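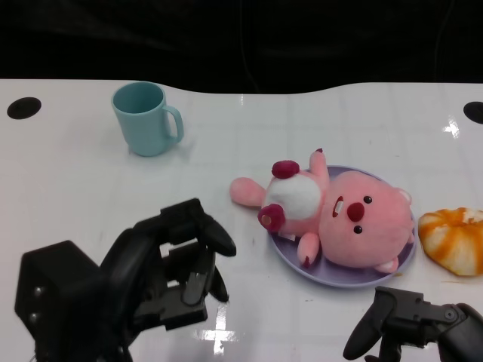
Standing desk in a one-bedroom: worth it or a fad?

Home & Small Spaces > Furniture

pinehollow
Posted 2025-06-24
My company is giving everyone who works from home a furniture allowance and half my team is buying sit-stand desks. The one they keep linking is the Ernovow, which comes to 1228 with the top I'd want. I rent a one-bedroom and the desk would live in the corner of the living room. Before I spend someone else's money plus a bit of my own, does anybody still use the standing part after the first couple of months? Every review I find was written the week it arrived.

gravelroad_88
I'm going to be the grump. I bought one in February and I have stood at it maybe twice since spring. It's a very expensive regular desk. All the health stuff in the ads is vague on purpose. "Supports an active workday." So does a flight of stairs.

tuckerbean
Replying to gravelroad_88
That's you, though. I stand for every call and my lower back is a lot better for it. Mine is the Britetitz, the cheaper one with the hand crank, and I've had it two years.

gravelroad_88
Replying to tuckerbean
Glad your back is better. Did you change anything else in those two years? New chair, more walking? I'm asking because people always leave that part out.

tuckerbean
New chair, yes. Same month. I still think it's the standing.

gravelroad_88
Uh huh.

oldformica
Never mind the legs, look at the top. Gloss white looks great in a showroom and then you put it across from a window and get a hot spot of glare right where your eyes go. I had one for a year and ended up covering most of it with a big felt mat. If your corner gets afternoon sun, buy matte.

pinehollow
Replying to oldformica
Window is to the left. I was set on gloss because the room is dark the rest of the day and I figured it would bounce some light around.

oldformica
It'll bounce it, all right. Get a sample chip and leave it where the desk is going for a full day before you order.

mossandmortar
Check where the cable holes are too. Two at the back corners is fine if your outlets are at the sides. Mine are dead center on the wall, so everything has to run sideways under the desk in a tray, and the tray was extra. Also, a power strip has to go up and down with the desk or you'll be yanking plugs.

kettle_on
The rating is 200 pounds on the one my sister has and it wobbles at full height with two monitors on it. I don't trust those numbers. Nobody measures wobble. She's tall, so full height is where she needs it.

tuckerbean
Replying to kettle_on
Crank ones wobble less in my experience. Fewer moving parts.

kettle_on
Replying to tuckerbean
I don't see how that follows. The legs still telescope.

sundayroast
We looked at the Suwannarat store out in Jakbridge. They have several set up so you can lean on them, and leaning on one told me more than all the reviews put together. The salesman told us the Ernovow has some 4000 five-star ratings. I asked how many were left by people who got a discount code for writing one and he changed the subject to drawer units.

pinehollow
Replying to sundayroast
Is that the one by the tile place? I can get there after work this week.

sundayroast
Yes, same parking lot. Bring your shoes you'd wear at home, or go in socks. Height is different than you think.

gravelroad_88
Cheap test before you drive anywhere: put your laptop on the kitchen counter, on a box if you need to, and work there an hour a day for two weeks. If you quit by day four, buy a normal desk and a good chair.

mossandmortar
Counter test is decent but counters are the wrong height for most people, so it's a bit rigged in favor of quitting.

gravelroad_88
Hence the box.

pinehollow
Okay, doing the counter thing starting tomorrow, and I asked for a chip in gloss and one in matte. The allowance doesn't run out for a while. Will report back on the glare at least.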